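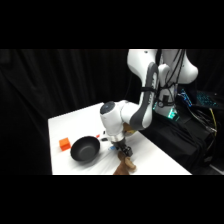

White arm over the tabletop, with the cables strapped to the upper link.

Small board tips for the home workshop

I love a new single board computer more than is reasonable. There's the little antistatic bag, the smell, the pins nobody has bent yet. Over the years I've collected a pile of habits that keep these boards alive on my bench, and I keep getting asked for them, so I've put them all on one page. Pick what you like!

Before you plug it in

Read the voltage printed next to the power jack, then read the label on your power supply. Do it even if you did it yesterday. I have two supplies with the same barrel plug, one 5 volt and one 12 volt, and I finally wrapped a ring of red electrical tape around the plug of the 12 volt one. Best ten cents I ever spent.

Screw on standoffs first. A bare board sliding around on a bench will find the one loose snip of wire you forgot to sweep up. Nylon standoffs are fine, and if you've run out, a flattened cereal box under the board will do for an evening. Don't use the silvery bag it came in as a mat. Some of those bags conduct on the outside.

Power that behaves

Most "my board keeps rebooting" trouble on my bench has been the cable. Thin phone charging cables drop a surprising amount of voltage when the board gets busy. Short and thick is what you want. I threw out 3 long skinny ones last February and my random crashes went with them.

If you're hanging a hard drive off the board, give the drive its own supply. A cheap USB meter helps a lot here: my usual board with a keyboard, network cable and a small fan pulls 900 mA, and once you know your own normal number you can spot trouble in a second.

Memory cards

Write the name of the system on the card in fine marker, right on the blank side. If the card is too tiny, number it and keep a list taped inside the drawer. Mine live in a pill organizer from the drugstore (the big weekly kind, with lids that click) and it's perfect!

Always check the download before you write it to the card. Comparing the checksum takes less than a minute, and a bad image can eat an entire evening. When a setup finally works the way you want, shut the board down properly and copy the whole card to your main computer before you touch another thing. I name the copies by what they do, so there's a "kitchen radio good" and a "kitchen radio good 2."

The serial console

Get a USB serial cable and learn to use it. This is my favorite tip on the page! When the screen stays black, the serial port will usually still be chattering away, telling you exactly where it got stuck. Three wires is all you need: ground, transmit and receive. Transmit on one side goes to receive on the other. Leave the power wire off if the board has its own supply, and check that your cable uses the same signal level as the board. Many of these boards want 3.3 volts and won't forgive 5.

I put colored nail polish dots beside the three pins on every board I own. It dries fast and peels off if you sell the board later.

Heat

Touch test first, carefully, with the back of a finger. If you can't keep it there, add a heat sink. Clean the chip with a dab of rubbing alcohol, let it dry, then press the sink down for 33 seconds (I count, I can't help it). Stand the board on its edge if the case allows, so the warm air has somewhere to go.

Odds and ends

Old egg cartons hold screws and jumpers while you work.

A strip of masking tape on the underside of the board is a good place to write its network address.

Keep the last kernel that worked. Rename it, don't delete it.

A soft makeup brush gets dust out of header pins.

Hook and loop ties beat zip ties for anything you expect to move again.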